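Memoria del proyecto de fin de curso
Papel pintado y paredes que mienten: cómo elegimos los fondos para un local pequeño
Autora: Meifang Su
Compañero de proyecto: Zixuan Ren

Empiezo por confesar que este no era el tema que yo quería. Mi primera idea era hacer algo sobre escaleras, pero Zixuan llegó en noviembre con un muestrario enorme de papeles pintados que le habían regalado en una tienda que cerraba, lo abrió encima de mi mesa y se acabó la discusión. ¡Era precioso! Había papeles con helechos, con garzas, con rayas finísimas, y uno de terciopelo granate que parecía sacado de un teatro. Así que el proyecto pasó a ser este: estudiar cómo cambia la sensación de tamaño de una habitación según el dibujo que se le pone en la pared.

El encargo nos pedía trabajar con un espacio real, y el que conseguimos fue la sala de espera de Clillgate, una academia de música que tiene el local a dos calles de la escuela. Es una sala larga y estrecha, con un banco corrido y una sola ventana que da a un patio. Los alumnos esperan allí con los violines entre las rodillas. La directora nos dejó entrar por las tardes, cuando había menos clases, y nos puso una única condición: nada de rosa.

Primero leímos. Yo me encargué de la parte histórica y Zixuan de la parte de percepción, aunque al final los dos acabamos metidos en todo. De la historia me quedo con una cosa que me hizo gracia, y es que los motivos vegetales grandes vuelven una y otra vez. Se ponen de moda, la gente se cansa, se arrancan, y una generación después alguien descubre un trozo detrás de un armario y le parece maravilloso. En casa de mi abuela pasó exactamente eso con unas hojas de platanera verde botella que ahora mi tía no deja tocar a nadie.

Con la percepción tuvimos más lío. En los manuales se repite que el dibujo grande achica y el dibujo pequeño agranda, y nosotros íbamos a darlo por bueno. Pero Zixuan, que es muy cabezota (lo digo con cariño), se empeñó en comprobarlo. Hicimos tres maquetas de la sala con cartón pluma, iguales de medida, y forramos cada una con un papel distinto: una raya vertical estrecha, una flor menuda y una hoja grande en gris claro. Luego se las enseñamos a 23 personas, entre compañeros, familia y los padres que esperaban en la academia, y les preguntamos en cuál de las tres salas preferirían pasar media hora.

Ganó la hoja grande. Y varias personas comentaron, sin que les preguntáramos por el tamaño, que esa maqueta les parecía la más ancha. Yo creo que tiene que ver con el contraste: la hoja era de un gris muy suave sobre blanco, casi una sombra, y el ojo la lee como algo que está lejos. La flor menuda, en cambio, tenía un azul fuerte y se te venía encima. O sea, que el tamaño del dibujo importa, pero el color puede darle la vuelta al resultado. Con tan poca gente no se puede afirmar gran cosa, ya lo sé, y en el apartado de mejoras vuelvo sobre esto.

También miramos los otros dos planos que suelen olvidarse, el suelo y el techo. Un papel con mucho movimiento pide un techo tranquilo, y eso lo vimos enseguida en las maquetas — la que tenía el techo beis quedaba triste, como con fiebre. El suelo es más complicado, porque casi nunca puedes cambiarlo y tienes que elegir la pared pensando en lo que ya hay debajo.

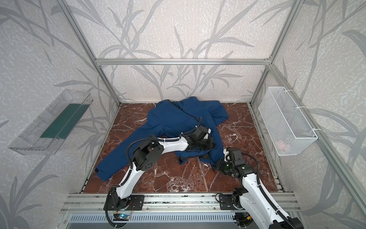
Hojas gris pálido sobre blanco en las paredes, con un suelo de dibujo marmoleado en tono pardo rojizo.

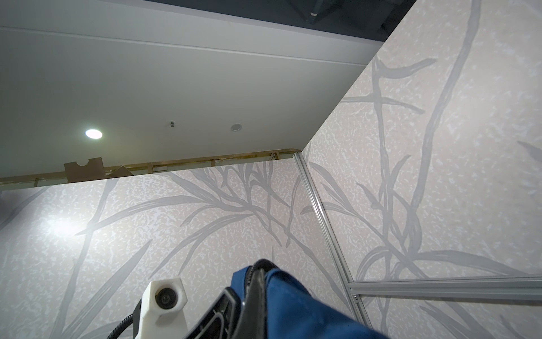
En la academia el suelo es de terrazo oscuro, con motas color teja, y pesa mucho. Nuestra primera propuesta lo ignoraba por completo. La segunda intentaba taparlo con una alfombra, hasta que la directora nos recordó que por allí pasan niños con paraguas, bocadillos y fundas de violonchelo. La tercera, que es la que presentamos, lo deja tal cual y se apoya en él: papel de hoja grande en gris claro en la pared larga, pintura lisa del mismo gris en las otras tres y techo blanco mate.

Sobre la luz discutimos bastante. La sala tiene ahora dos tubos que zumban, y yo quería sustituirlos por focos empotrados porque dejan el techo limpio. Zixuan prefería lámparas de pared, que iluminan el papel de lado. Probamos las dos opciones en la maqueta con una linterna y un trozo de papel vegetal, y la verdad es que la luz lateral marcaba todas las juntas entre tiras, incluso en cartón. En una pared vieja como la de Clillgate, que tiene bultos y algún parche de yeso, sería un desastre. Ganaron los focos, y Zixuan estuvo una tarde entera sin dirigirme la palabra.

Luego vino el dinero. La directora nos había dado un tope de 800 euros para todo el material, sin mano de obra. Nuestro primer presupuesto sumaba 1106, y ahí aprendimos a leer los catálogos con otra cara. El problema estaba en el casado, es decir, en que el dibujo coincida de una tira a la siguiente. Cuanto más grande es el motivo, más papel se tira al cortar, y nosotros habíamos calculado los rollos por superficie, como si fuera pintura. Al rehacer la cuenta salían todavía más rollos. ¡Casi lloro!

Lo resolvimos de dos maneras. Por un lado cambiamos el papel de Dremadar, que era el que nos enamoró en el muestrario, por uno de la casa Kukcombe con una hoja parecida y el casado más corto. Por otro, limitamos el papel a la pared larga, que en la primera versión iba por todas partes. Con eso, solo el papel y la cola se quedaban en 141 euros y nos sobraba margen para la pintura y los focos. Sigo pensando que el de Dremadar era más bonito.

La prueba de pegado la hicimos en un tablero, en el taller de la escuela, y nos salió regular. La primera tira quedó torcida porque nos fiamos del borde del tablero sin usar la plomada. La segunda quedó bien. En la tercera pusimos demasiada cola y se nos escurría hacia abajo mientras Zixuan la sujetaba con los antebrazos y yo buscaba el cepillo por el suelo. Nuestro profesor, el señor Xiong, pasó por allí justo en ese momento, miró el tablero un rato y dijo que por lo menos el color era acertado.

Cosas que haríamos de otra forma. Preguntaríamos a más gente, y sobre todo enseñaríamos las maquetas de una en una, en orden distinto para cada persona, porque al tenerlas las tres delante se comparan entre sí y eso ya condiciona la respuesta. Haríamos además una cuarta maqueta con la hoja grande en un color fuerte, que es la que de verdad nos habría permitido separar el efecto del tamaño y el del color. Y mediríamos las paredes dos veces, que en la primera visita apunté mal la altura y lo descubrimos con media maqueta pegada.

La academia tiene ya la propuesta completa, con el plano, las muestras y la lista de materiales. La directora quiere pintar durante las vacaciones de verano y nos ha preguntado si la ayudaríamos a poner el papel. Zixuan ha dicho que sí por los dos.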